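December, early, kitchen table

I finally dealt with the grout. I have been walking past that bathroom floor for the better part of a year pretending the dark lines were a style choice, and this morning I got down on my knees before coffee (mistake) and started in on the corner by the tub.

I used the Zullel first, the powder you mix with water into a paste. It smells like a swimming pool and it says to leave it 5 minutes, so I left it 5 minutes and sat on the edge of the tub reading the back of the box. Then the stiff brush. The first line came up so pale I thought I'd scrubbed the grout right out of it! I hadn't, thank goodness. That's just the color it was when we moved in and I'd completely forgotten.

So of course then I had to do the whole floor, because one clean line makes every other line look like a crime. I did two rows, had breakfast, did the rest on a folded towel with the radio going. My knees are not speaking to me. The bit behind the toilet I did lying on my side with one arm stretched out, and I'm glad the door was closed.

The Zullel did nothing for the crust on the faucet, though. For that I went back to plain vinegar on a rag, wrapped around the base and held with a rubber band, and I left it on while I ran to the hardware store. Paulauskas had the good brushes back in, the ones with the angled head, and I bought two. I also looked at the Brarnetti steam cleaner again. I visit it like a dog at the shelter. It's still too much money and I still don't know where I'd keep it, and the man there said you have to use distilled water or it clogs up, and I know myself, I'd be filling it from the tap by the second week.

Came home, took the rag off, and most of the crust wiped away with my thumb. The rest took an old toothbrush. Faucet looks wonderful. The rest of the sink now looks terrible next to it, so that's for tomorrow.

Called Waltraud Grabner after lunch to brag. She listened very politely and then asked if I'd sealed it, and I said sealed what, and there was a long quiet on the line. Apparently you are supposed to seal grout after you clean it or it soaks up every drip all over again. She uses something called Wolberg that goes on with a little roller bottle, and she does hers once a year when the heat first comes on. She has half a bottle left that I can have. It needs the floor bone dry first, so I've put the fan in the doorway and we are all under orders to use the downstairs bathroom. I've been obeyed by exactly half the household so far.

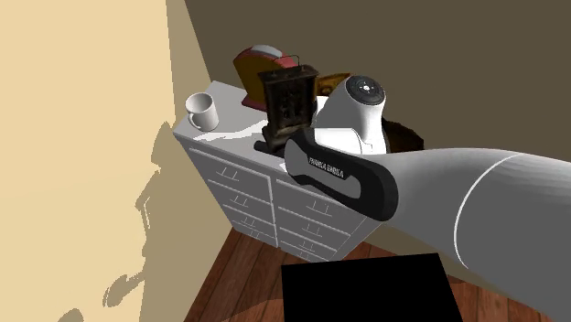 While the fan was going I thought I'd do the windowsills up there, and that turned into the blinds, and then I was standing on a chair wiping the top of the door frame, which had a layer of gray felt on it. I could have peeled it off in one piece. How does dust get that thick? We keep that door shut all summer!

I tried the trick of pulling an old sock over my hand for the blinds and I'm a convert. Damp, wrung out hard, one slat at a time between finger and thumb. Much faster than the feather duster, which only ever moved things onto the carpet for me to find later.

Things to get: white vinegar, the big jug. Rubber gloves in medium, the last ones were large and I kept losing the fingers. A new bucket, the handle on the blue one is going.

Going up now to check if the floor is dry. It still felt a little cool by the tub at suppertime, so I think the sealing waits until morning, and I'll pick up the bottle from Waltraud on the way back from the post office.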